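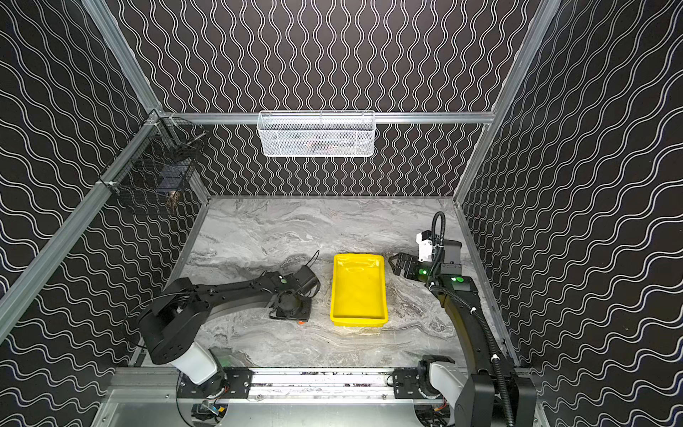
Open days at automation companies should be slower and duller than they are. I came to that view on a Saturday in April, at the Elberg building, where Brollavo let the public in to see its two-armed workstations. I have been to a fair number of these events, mostly for work, and this one was better than most. It still left me thinking the format is wrong.

The usual open day runs like a magic show. A host talks, a machine does one thing, people clap, and the group moves to the next room before anyone can ask for it again. At a McKinnon event two years ago I watched an arm stack cups for less than a minute. I couldn't have told you afterward whether it could stack them twice.

Brollavo gave each group 20 minutes at one station. The station was a marble-patterned table with walls on three sides and two arms on a rail along the front. The job was to put hand tools in a yellow plastic tray. Our guide, Iveta Halás, told us at the start that the software, which the company calls Vova, had done 228 runs of this job in the past week and that 106 of them had gone through without a person stepping in. She wrote both numbers on a whiteboard and left them there the whole time.

That is less than half. A man next to me said so out loud, and she agreed with him. I thought it was the best moment of the visit. Everybody in the group leaned in after that. We had been told what we were looking at, and we could watch it as a piece of work in progress and judge it for ourselves.

We got to see 4 runs. Two finished. In one, the arm closed its fingers next to the tool and lifted nothing. In the other, it picked the tool up and let it go short of the tray, and Halás reached in, set it back and started over. She didn't make a joke of it or blame the lighting. She said the handle was thicker than the shaft and that the software sometimes picked the wrong spot to grab.

A screwdriver is a good thing to show people for this reason. Everyone has picked one up off a bench without looking. When a machine has to line itself up, wait, and try, you learn something about the machine, and a little about your own hand as well. A part made for the demo, with flat sides and a handy tab, would have taught us nothing. 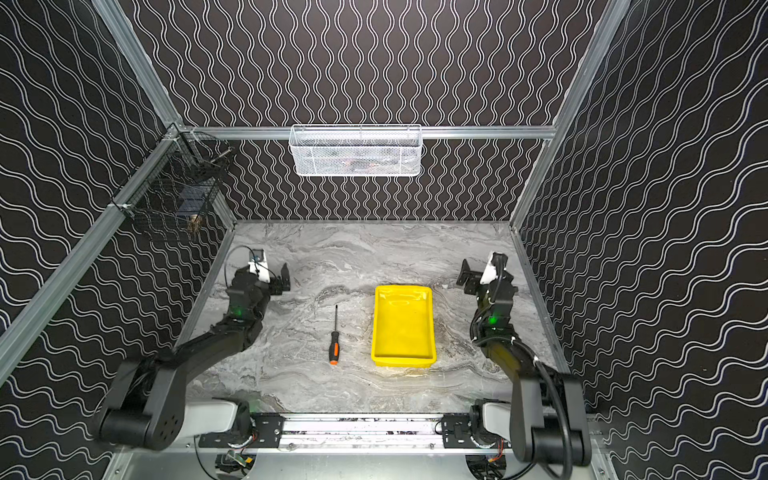
Niilo Pesonen thinks I am too generous. Showing visitors a job that fails more than half the time is fine for people who already like machines, he wrote after reading a draft of this, but a family that drove an hour to get there will go home believing robots don't work, and they will vote and shop and pick schools with that in mind. He would show the finished product first and keep the rough work for those who ask.

I take the point about the drive. But I don't think the family is as easily fooled as that, in either direction. The kids in our group understood the missed grab right away. One girl asked why the arm didn't feel that it had nothing in its fingers, and she got a real answer about what the gripper can sense and what it can't. She would not have asked that during a highlight reel.

There is also the matter of jobs. Half the adults in that room work in warehouses or shops, and they came to find out how close this stuff is to their own work. A polished minute tells them it is already here. The whiteboard told them where it stood that week, on one task, with one kind of tool. They can plan around that.

I do have complaints. Twenty minutes was still short, and there was no place to sit. The handout had no numbers on it at all, only the company name and a map of the parking lot. If the whiteboard was good enough for the room, it should have gone home with us on paper. I'd also like companies to post the same figures at the next open day, next to the old ones, even if they got worse.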